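The Long Room at Solard

2021-12-16

There is a bakery at the bottom of the hill in Solard where the bus turns around, and if you get off there on a cold morning you will probably do what I did, which is buy something warm, eat it too quickly, and only then start looking for the gallery. I walked past the door twice. It is painted the same dull green as the door of the dentist next to it, and the sign is a strip of brass you could cover with your hand. Inside, though, the building opens up and keeps on opening, one whitewashed room after another, until you come to the Long Room, where the textile show has been hanging since the fall and where I ended up spending most of two days.

I should say that I did not go to Solard as a textile person. I can sew on a button, and I own a quilt that I love and have treated badly. My usual beat is painting, with the odd detour into prints, and when my editor suggested a piece on cloth I made the sort of noise people make when they are offered a second helping of something they didn't much want the first time. But the show is called "Put Away," and the title stuck in my head all through the train ride. Cloth spends most of its life put away. We fold it and shut the drawer on it. A painting in storage is waiting to be seen again, but a tablecloth in a cupboard is living its ordinary life, and I liked the idea of a gallery trying to show that.

The exhibition was put together by Gollo, a small studio collective that works out of a former feed store on the other side of the river. They have been making things together for years - mostly weaving and dyeing, with some felt - and they seldom put individual names on anything. The labels in Solard give a title, a fiber, and sometimes a line about how the piece should be folded. One reads, in full, "In thirds, then once more, and not too tidily." I copied that into my notebook and have been folding my towels that way ever since.

The first thing you meet in the Long Room is a wall of shelves, floor to ceiling, with blankets stacked in them. None of the blankets is open. You see edges, hundreds of them, in oatmeal and rust and a blue that leans toward gray, and because the light comes from high windows on the left, the edges change all day. In the morning they look almost like the pages of a book. By four o'clock, when the sun has gone behind the hill, the wall is one big soft dark thing and you want to lean on it (please don't, there is a rope). The collective says in its leaflet that the wall holds 193 pieces, the work of more than 2 years, and that a good many of them have never been photographed flat.

I found that last bit a little maddening, and then I found it wonderful. We are so used to being shown everything. I stood there trying to guess at the patterns from the few inches I was allowed, and I noticed other visitors doing the same, tilting their heads, going up close to a stripe and back again. A child near me asked her father what was on the inside, and he said he supposed it was more blanket. 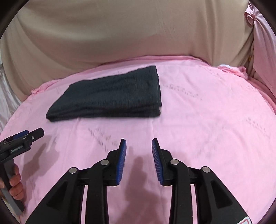 Dark cloth, folded, on pink.

From the wall you move into the part of the show that deals with older cloth. These are pieces borrowed from households in the valley, along with a handful from the town's own collection, and they are displayed in low cases that you have to bend over. The oldest with a firm date is a linen sheet with 1787 worked into one corner in red thread, in numerals so small and even that I first took them for a mend. It has been folded along the same lines for so long that the creases have become part of it. If you spread it out now, the leaflet explains, the fibers along the folds might give way, so the sheet has in a sense settled on its final shape. I thought about that for a good while. It is lying there in its case about the size of a dinner tray, and it will presumably stay that size.

Next to it is a christening shawl, then a pile of kitchen cloths worn thin as onion skin, then a wool cape that smells, even through the gap in the lid, very faintly of sheep. I don't want to list everything, because a lot of the pleasure lies in coming upon things. I will mention the handkerchiefs, though. They belonged to the Anton mill, which stood upriver from Solard and wove cotton there until it closed, and they were handed out to the workers every May. They are plain white squares with a narrow border, and the color of the border changed with the year. Somebody kept a complete run of them, ironed, in a biscuit tin, and the tin is there too, with its lid leaning against the case. I am not usually moved by tins.

The mill comes up again in the back room, where Gollo has set up a loom built partly from salvaged Anton parts. It is a big creaking object and it is worked on most afternoons. On my first visit the weaver at the bench was laying in a weft of unspun wool, very slowly, beating it down so gently that I could hardly hear the difference between one pass and the next. The cloth that comes off it will join the wall before the show closes, folded of course. A card pinned to the frame of the loom gives the number of threads in the warp, 2718, and I will admit that my first feeling was gratitude that I had not been the one to thread them.

Not all of it works. There is a video in the passage between the rooms, a slow film of hands smoothing a bedspread, and it goes on a good deal longer than it needs to. The sound leaks, too, so that you hear a kind of swishing while you are trying to read the labels on the cases. And a hanging piece near the stairs, which is a large indigo cloth knotted at the corners, feels as if it had wandered in from another exhibition. It is a handsome thing, but it is open and spread out and rather pleased with itself, and after so much that is closed and quiet I wasn't in the mood for it. I went back on the second day to give it another chance and felt just the same.

What I kept returning to was the bench. In the middle of the Long Room there is a wide wooden bench with a stack of gray felt squares at one end, and you are invited to take one, unfold it, and fold it again however you please. That's the whole of it. I watched a woman in a raincoat fold hers into a neat little envelope, and a teenager roll his up like a sleeping bag, and an older couple fold one together, walking toward each other with the corners the way you do with a sheet, though it was much too small to need it. They laughed, and then they did it again with another. I folded mine in quarters, because I have no imagination, and put it back on the pile.

There is a lot of talk at the moment about museums wanting us to touch things, and I have been to plenty of shows where the touching felt like a chore set by a cheerful teacher. The bench gets it right by asking so little. The felt is pleasant to handle, thick and a bit springy, and you can sit there as long as you like with your back to the windows and your coat on (it is not a warm room, and I would bring a scarf).

Afterward I had lunch at the Thomas, the café across the yard, where the soup was leek and the bread came from the bakery I had already met. The tables there are covered in checked cloths, clean and a little faded, and I'm afraid I spent some of the meal looking at the creases in mine and trying to work out how it had been folded. In thirds, I think, and then once more.

"Put Away" stays open in the Long Room at Solard through the winter. The loom is worked in the afternoons only, and the bus back up the hill leaves from outside the bakery.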